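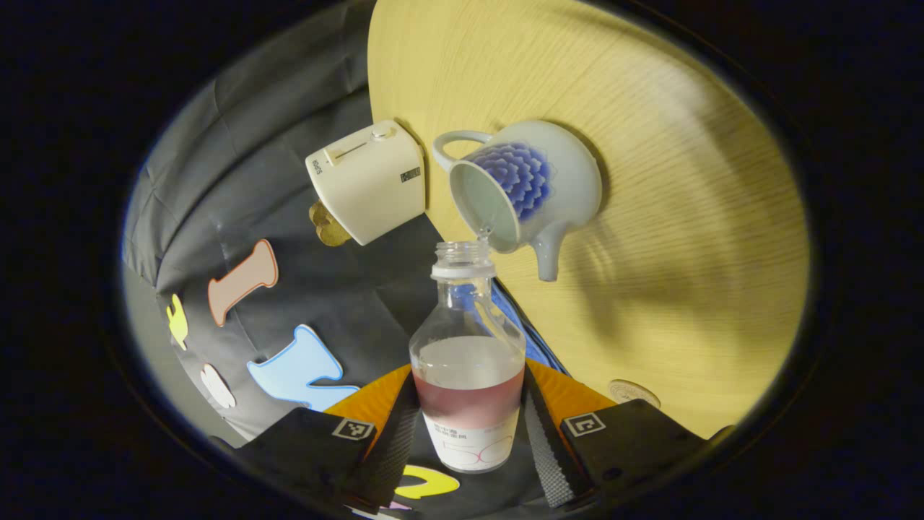

*Figure 1. Pouring from the flowered pitcher into a clear plastic bottle.*

# Substitution Timing and Late-Game Shooting in a College Intramural Basketball League

Course project report, Sports Analytics Lab
Submitted in October

## 1. Background

The intramural league at our school has no scouting staff and no tracking cameras. Team captains decide who plays and for how long, mostly by feel. Our group wanted to test whether long stretches on court without a break go along with worse shooting late in the game. The question is well studied at the professional level, where rosters are deep and players are paid to be in shape. Intramural players often attend class all day and play at 9 p.m.

We followed two teams, Arkus and Mendo, through the regular season. Games against a third team, Zonon, were included when either of the two was the opponent. All games were played in the Dhanial gym, on the same court and with the same rims.

## 2. Data

Games consist of two 20-minute halves with a running clock, except in the last two minutes of the second half. Two group members sat at the scorer's table. One logged field goal attempts by player, shot zone, and result. The other logged substitutions to the nearest 15 seconds. The logs were merged after each game using the game clock.

We collected 29 player-games that met our inclusion rule, which required at least five field goal attempts and at least one attempt in the final ten minutes. Player-games that ended early through injury or ejection were dropped.

Each shot was tagged with three values:

- **Stint length:** game time since the shooter last entered the court. Halftime resets the value to zero.
- **Zone:** rim, mid-range, or three-point.
- **Contest:** open or guarded, where guarded means a defender within arm's reach at release.

The contest tag is the weakest of the three. For the first two games it was assigned by one person only. After that, both observers tagged it independently and disagreements were settled from the phone recording of the game. When no recording was usable, the shot was marked guarded.

## 3. Method

We split shots at a stint length of eight minutes. The cutoff was set before any results were tabulated, based on the usual rotation pattern of the two teams. For each zone we compared effective field goal percentage in short and long stints, using games as blocks.

To check the split, we ran a permutation test. Stint labels were shuffled within each player-game and the difference in shooting was recalculated. We first ran 100 shuffles to check the script and then ran the full set. Free throws were left out of the main analysis. There were too few of them, and players rest while standing at the line.

The spreadsheet formulas produced wrong stint lengths when a player left and came back during the same dead ball. This was found on a Wednesday after the third game and corrected by hand in all earlier logs.

## 4. Results

Shooting at the rim showed no clear difference between short and long stints. Mid-range attempts were too uneven between the two teams to compare. Mendo takes very few of them.

Three-point shooting was lower in long stints for both teams. The gap was larger for Arkus, which usually plays with a bench of two. The permutation test gave moderate support for the combined result and weak support for Mendo alone. Most long-stint misses hit the front of the rim, but we recorded miss direction only from the fifth game on and did not test it.

Shot selection also changed. In long stints, players took a larger share of their attempts from outside the arc. Part of the drop in overall efficiency may come from this shift.

## 5. Limitations

Stint length stands in for fatigue, and it is an imperfect measure. A player who walks through a zone defense for eight minutes does less work than one who presses for three. Score also matters: captains keep their starters in during close games, when defenses are tighter. We did not have enough shots to adjust for score margin and zone together.

The observers knew the research question while tagging.

## 6. Further Work

A second season of logs would allow a comparison within individual players. Heart rate straps were considered, but the league does not allow chest-worn devices. Score margin should be logged with every shot from the start. The tagging sheet has been revised to include it, along with a column for miss direction.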